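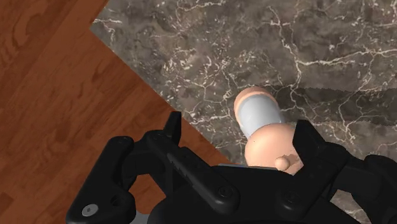 无字图画书

搜索本百科 请输入书名、术语或主题 搜索 高级搜索

无字图画书,又称无字书、无言绘本,是图画书中的一个门类,指正文完全不用文字、或只用极少文字,靠连续的图画把一个故事、一段经历或一组概念讲完整的书。封面上的书名、版权页上的说明和偶尔出现在画中的路牌、店招、信封上的字,通常不算在“文字”之内,所以翻开一本无字书,仍然可能在某个街角看见一块写着“面包”的招牌,这并不妨碍大家把它归进无字书里去。

这类书常被摆在幼儿园和图书馆的低幼区,久而久之,不少人便以为它是给还不识字的孩子准备的。这个印象说对了一部分。还不识字的孩子的确可以自己捧着它从头看到尾,那份“我会看书了”的得意劲儿,凡是带过孩子的人大概都见过。可是也有许多无字书情节曲折、时空交错,大人看上两遍才理得清前因后果,中学的语文课和美术课拿它来做教材,一点儿也不显得幼稚。

名称与界定

中文里“无字图画书”“无字绘本”“无字书”几个叫法并行,意思大体相同,口语里以“无字书”最为常见。英语通常称为 wordless picture book,也有人用 silent book 这个说法,直译过来就是“安静的书”。安静归安静,真正读起来的时候,屋子里往往是最热闹的,孩子们你一言我一语,抢着说下一页要发生什么。

完全没有一个字的书,与只有零星几个字的书之间,界线并不十分清楚。有的研究者主张从严,正文出现一个词便不算;有的则宽厚得多,允许反复出现的拟声词、章节数字,或是结尾处的一句话。后一种书常常另称为“近无字书”。图书馆编目的时候,多数馆员会把两者放在一处,读者找起来方便,也省得为了一声“扑通”争论半天。

还有几种书与无字书相近,需要略作区分。认物书一页一物,苹果就是苹果,皮球就是皮球,彼此之间没有先后关系,一般不列入无字图画书。寻物书画面繁密,要读者在人群里找出某个角色,倘若各页之间有一条贯穿的线索,可以算作无字书,没有的话则归入游戏书。无字漫画与无字图画书的亲缘最近,分格多、节奏快,开本和纸张也常有不同,但近些年两边互相借用的手法越来越多,书店里摆在哪个架子上,多半看店员的习惯。

历史

用图画讲故事比用文字讲故事要古老得多,岩壁上的狩猎场面、庙堂里的本生故事、绢帛上徐徐展开的长卷,都可以看作远亲。不过若把它们一股脑儿都算进来,这篇条目就写不完了,下面只谈装订成册、以儿童为主要读者的那一类。

早期的儿童读物以识字和训诫为目的,图画多半是文字的陪衬,画得再好,也只是请它在旁边站着。后来彩色印刷的成本渐渐降下来,画家手里的版面宽裕了,图画开始承担一部分叙事,出现了整页、整个跨页不着一字的段落。二十世纪上半叶流行过一阵木刻小说,全书由一幅幅黑白木刻连缀而成,对象是成年读者,但它证明了一整本书可以不借助文字而站得住脚,后来做无字童书的画家有不少人谈到过这份影响。

到了二十世纪六七十年代,专为儿童创作的无字图画书成批出现,题材也从简单的小动物历险扩展到四季变化、城市生活和梦境。此后这一门类一直不算畅销,却也从来没有断过。它的好处在跨语言的场合格外明显:一本书印出来,哪个国家的孩子都能翻,出版社省去了翻译的工夫,换一张封面就能上架。

各地情形

Tautahi 地区的学校里,孩子们在家说的语言各不相同,老师很早就把无字书当作开学头几周的常备读物。当地的做法是同一本书在班里传着看,每个孩子用自己家里的话讲一遍,听不懂的同学就看着画猜。有的老师会把几种讲法录下来,学期末再放给大家听,孩子们听见自己五月里讲的故事,常常笑得前仰后合,嚷着说那时候讲漏了那只猫。

Clendetti 的公共图书馆设有单独的无字书专架,馆藏共计 1,891 册,其中既有新近出版的,也有几十年前的旧版,书脊磨得发白了还在外借。这个专架于2019年9月10日对外开放,起初只允许馆内阅览,后来应家长们的请求改为可以带回家。架子做得很矮,刚会走路的孩子也够得到最上面一层,代价是大人找书得蹲着,蹲久了腿麻,馆里便在旁边添了几个小凳子。

出版方面,Kunwood 出版的一套无字图画书在幼儿园老师中间流传颇广,每册 60 页左右的长篇做法与一般图画书不同,故事讲得从容,天气、光线和人物的小动作都舍得花篇幅去画。

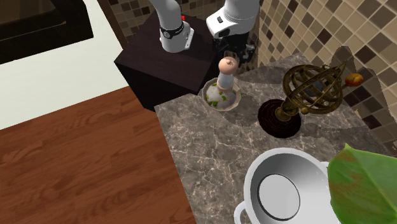

形式特点

没有了文字,原本由文字担任的差事就要另外找人来做。谁在说话、过去了多久、这个人心里难过不难过,统统得由画面交代。画家常用的办法有许多,以下择要介绍。

角色的辨识

一个角色在书里会出现几十次,有时远,有时近,有时只露出半个背影,读者必须一眼认出来还是那个人。因此无字书的主角常常戴一顶显眼的帽子,系一条不换的围巾,或是身边总跟着一只小狗。这样的记号一旦定下来就不能随便动。有些画家偏偏在故事的紧要处让帽子被风吹走,孩子看到这一页总要“啊”地叫出声来,这顶帽子前面铺垫得有多好,这一声就有多响。

翻页

图画书的翻页好比戏台上的幕布,一合一开之间,可以过去一秒钟,也可以过去一整个冬天。无字书对翻页的依赖尤其深。常见的安排是在右页的右下角留一点悬念,一只伸出去的脚、一条只露出尾巴尖的什么动物,引着读者的手去翻。翻过来之后的左页上,答案有时候马上揭晓,有时候画家故意打个岔,叫人再等一页。念给孩子听的大人最好翻得慢一些,有经验的老师翻页前会停下来,把手按在页角上,等孩子们猜够了再翻。

分格与跨页

连续的动作多用小格,一页之内画上几个分解的瞬间,看起来就快;开阔的景色和重大的时刻则用跨页,看的人不知不觉便慢下来。小格与跨页交替使用,就有了呼吸一样的节奏。也有全书只用跨页的,视角固定在同一个地方,看一座院子从清晨到深夜的变化,读者要自己在每一页里找出哪扇窗亮了、哪盆花挪了位置。

色彩

色彩可以标明时间、心情与现实的层次。现实部分用铅笔灰,幻想部分用彩色,是用得很多的一种办法,孩子理解起来几乎不费力。细致一些的书会让颜色慢慢渗进来,开头只有一只红气球,后来邻居的门红了,再后来整条街都有了颜色。画家不加说明,读者回过头来第二遍看的时候才发觉,便觉得像是捡到了什么宝贝。

边角处的小故事

许多无字书除了主线之外,还在画面的角落里安排着一条副线,比方说两只老鼠从第一页起就在搬一块奶酪,一直搬到最后一页。大人往往看不见,孩子却总是先看见。这大概与大人习惯先找字、找不到字就急着翻过去有关,孩子没有这个习惯,看画看得周全。

阅读与教学

口语表达

无字书在课堂上最常见的用途是练习讲述。孩子看着画,要自己决定从哪儿讲起、给人物起什么名字、用什么词来形容那片海。初讲的时候多半是一句一句地报东西,“有一个小孩,有一条船,有一只鸟”,多看几遍以后,句子与句子之间慢慢有了“然后”“可是”“所以”,人物也开始有了对白和脾气。这个变化来得有早有晚,急不得,也不必用标准答案去催。

教师在旁边的提问宜少而宽。“你看到了什么”“你是从哪儿看出来的”这两句话足够用上大半节课了。后一句尤其有用,它请孩子回到画里去找依据,有的孩子会指着人物的眉毛,有的会指着地上的影子,说出来的理由常常比大人想的周到。

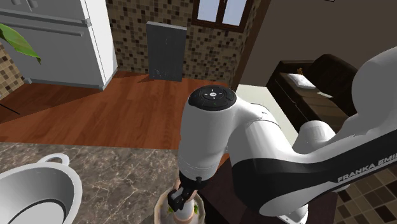 与此相对,一连串只有对错之分的问题容易把故事切碎,孩子答完了题,也就忘了自己刚才正讲到哪里。有的老师喜欢把提问留到第二遍再用,头一遍完全不说话,只管一页一页翻过去,让孩子先把整个故事看进眼里。这种“安静的第一遍”起初会有人坐不住,试过几回之后,班上多半会养成习惯,谁若是在中间出声,还会被旁边的小朋友轻轻地“嘘”一下。

早期数学

无字书也常出现在低年级的数学课上,这一点让不少家长觉得新鲜。数数、比较、排序、找规律,在画面里本来就处处都是,只是没有人写成算式罢了。一本讲野餐的书,客人一页比一页多,毯子上的杯子够不够分,孩子自己会去数;一本讲搬家的书,箱子由大到小摞起来,顺序错了,塔就要倒。由于书里没有写出数目,孩子要先拿定主意数什么,再去数,这比照着题目做多了一层思考。

方位词和时间先后也适合借无字书来学。把书中的几幅画复印下来打乱,请孩子重新排好,再说说为什么这样排,是流传很广的一种活动。幼儿初次尝试时以 5 幅为宜,熟练以后再往上加。偶尔会有孩子排出与原书不同、却同样讲得通的次序,遇到这种时候,值得请他把故事讲给全班听一听。

书写

从看图到写话,无字书是一座走起来很舒服的桥。低年级的孩子可以先给每个跨页写一个词,之后写一句话,写在便签上贴到画的旁边,书页不受损伤,下一个读者来了还可以换上自己的。年纪大一些的学生可以挑一个配角,从他的眼睛出发把整个故事重写一遍。那两只搬奶酪的老鼠,就这样在不知多少本作文簿里当过主角。

第二语言学习

对于刚到一个新地方、还不大会说当地话的孩子,无字书给了他们一个与同学站在同一条起跑线上的机会。故事人人都看得懂,差别只在于用什么话讲出来。双语班级中有一种常用的安排,2 个孩子一组,各用一种语言轮流讲一页,讲到不会的词就指着画问对方。这样的课堂听起来乱哄哄的,老师要有一点耐心,也要舍得把讲台让出来。

家庭共读

在家里读无字书,最常听到的烦恼是大人不知道该说什么。平日照着字念惯了,忽然一个字也没有,难免有些心慌。通常的建议是先自己翻一遍,心里有个底,再同孩子一起看;看的时候不妨由孩子来讲,大人只管听,听到有趣的地方追问一句。孩子今天讲的和昨天讲的不一样,不用去纠正,他是在试着把故事讲成他喜欢的样子。

睡前读无字书则要稍加留心。有的孩子越讲越精神,一页能编出一大串来,灯关了还要补充。碰上这样的孩子,可以把无字书挪到午后或者晚饭以前,睡前换一本有字的、句子念起来平平缓缓的书。

老人带孩子的家庭里,无字书也很受欢迎。眼睛花了看不清小字,或者年轻时没有机会上学的爷爷奶奶,都可以大大方方地拿起一本来讲,讲着讲着还会拐到自己小时候的事情上去,这样的岔路孩子通常最爱听。

创作与编辑

画家在动笔之前,一般会先用很小的草图把全书排出来,贴在墙上,站远了看。没有文字帮忙遮掩,情节上有一点不通便十分刺眼。编辑审稿时惯用的办法是找几位从没听过这个故事的人,请他们不出声地翻一遍样书,翻完再讲出来,哪一页讲得不一样了,就回到那一页去改。Sturero 的绘本工作坊长期采用这种办法,参加的学员每改一稿都要换一批新的读者,理由是看过一遍的人心里已经有了答案,再看就不准了。

也有一些画家故意留下可以两解的地方,结尾处的那个人究竟是回家了还是又出发了,画面并不说破。这样的留白与交代不清是两回事,区别在于读者能不能为自己的解释在画中找到依据。编辑与画家为此来回商量许多次,是很平常的事。

评价与争论

对无字书的批评主要集中在两个方面。一是认为它对识字没有直接帮助,孩子该认的字还是要到别处去认。支持者的回答是,识字以外还有理解,孩子在无字书里练习的推断、预测和前后联系,日后读文字的时候一样用得上,两类书搭着读便好。二是价钱。薄薄一本书,一个字没有,标价却与别的图画书相同,家长在书店里翻上几分钟就放回去了,觉得已经看完。这个误会确实不容易消除,常见的应对办法是请书店留一本样书,让孩子坐下来慢慢看,看到第三遍的时候,家长往往也就跟着蹲下来了。

另有一种意见认为,图画并不像大家说的那样天然地人人看得懂。从左往右翻还是从右往左翻,云朵形的框子代表做梦,几道弧线代表动作很快,都是需要学的约定。对于很少接触图画书的孩子,开始时由大人陪着看上几本,把这些约定顺带讲一讲,会顺当得多。

保存与修补

无字书翻得勤,又常常是好几双小手同时在翻,书页破损比一般图书来得快。一般图书缺了一页,读者尚可从上下文猜出个大概,无字书少了一张,故事便可能接不上,所以修补宜早。撕口用无酸的修补胶纸从背面轻轻贴合,不要用普通的透明胶带,日久会发黄,把画也染了。贴过便签的书要及时把便签取下来,免得胶痕粘住相邻的两页。

参见

图画书
木刻小说
看图说话
亲子共读
寻物书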